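Week 6: Pricing handmade goods (bring a calculator, leave the optimism at home)

Start with hours. Makers forget to count them, then wonder why a business with 37 happy customers can't cover the rent in Eltham. 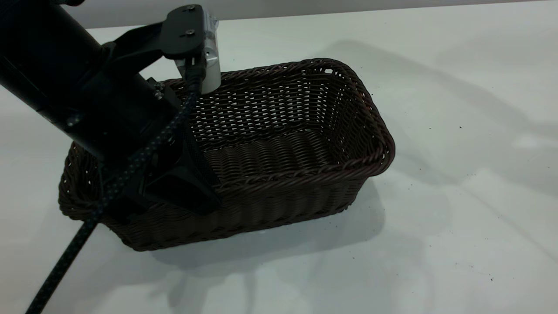
The usual sum is materials plus labor plus overhead, then a markup. Overhead includes the phone, the van and the coffee – yes, the coffee.

**Reading:** Gaillard, ch. 12, on wholesale. Skip the part about branding unless you are having trouble sleeping.

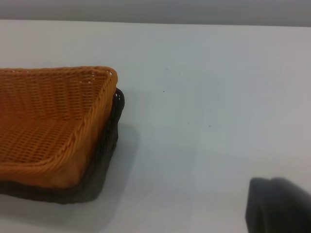
Wholesale buyers will expect to pay half of retail. If half of retail is less than your costs, an order for 1,000 pieces is a very large way to lose money.

**For next time:** price one item for a craft stall and again for a shop. Show the hours. Questions to Bijan Shojaei, before noon.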